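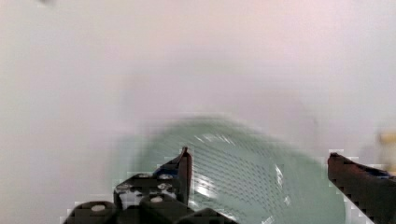 Wrist cam, green mesh piece between the fingers, blurred.

December, Cosgrove bench, late afternoon. Taught the pick by remote control again, 20 demos, kept 11. Zider's notes say 8 good ones are enough. I doubt it. My own hand is different every time – I slow down whenever the mesh glares, and the policy will learn that too. Frames as smeared as this one tell me little about the grip. Next: same task guided by hand, same start pose, then compare before anyone at Farnport calls it solved.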